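Rounded-corner table

A rounded-corner table is a table whose top has curved corners in place of square ones. The type is sold for kitchens, classrooms and shared workrooms, most often in white.
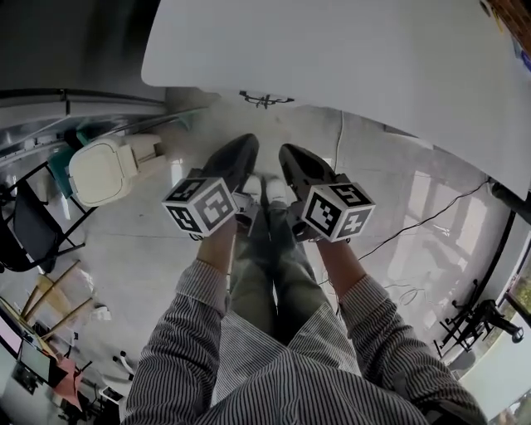 Sellers usually present the shape as a safety feature. The claim is easy to make and hard to check. A curved corner hurts less at hip height, but the edge between the corners is as hard as on any other table, and most bumps happen there. Larysa Kushnir, in a buying guide published by Bondarchuk, found the word "safe" in 11 catalog entries and a stated corner radius in only two of them.

The space argument is weaker still. Makers such as Drirkitz have said that a curved front edge lets people pass more easily in a narrow room. The gain depends on where the chairs go — and chairs are rarely shown in the drawings. A top with a curved front also leaves a gap when pushed against a second table, so it suits rooms where tables stand alone.

White tops show crumbs and pen marks quickly. Some owners count this as a benefit, though it may only mean more wiping.

The Citodar line, sold from December in 6 sizes, is often called the first of its kind. No source is given for this, and similar tables appear in older Pultport price lists.

See also: Table; Desk; Edge banding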